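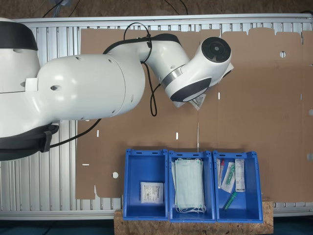 "You're doing it again," Yufang Deng said, and I let go of the arm like it had bitten me.

I was doing it again. I kept dragging the wrist along when all you have to do is guide it, nice and easy, the way you'd steer a kid by the shoulders through a crowded store. She'd told me that maybe 33 times since breakfast (she's patient, but she sighs through her nose).

My job at Cemar was teaching. That's what I told my mother, anyway, and she was so proud she called my aunt! What I taught was packets. Pick up the packet, carry it over, put it in the blue bin. Then the arm tried it alone, and then I showed it again, because it had copied the little wobble I do before I set anything down.

"That's your wobble," Yufang said.

"It's not mine, it's nerves."

"It doesn't have nerves. It has you."

I've wobbled my whole life – coffee cups, birthday cakes, my sister's baby once, over a very soft couch. And now there was a big white arm out in the world that hovered over a bin and gave a tiny shiver, exactly like me at the dinner table.

She reached for the keyboard to wipe the run. I asked if we could keep just one.

She did the nose thing. Then she typed a name for the file, turned the screen so I could see my own name on it, and told me to get my hands back on the wrist.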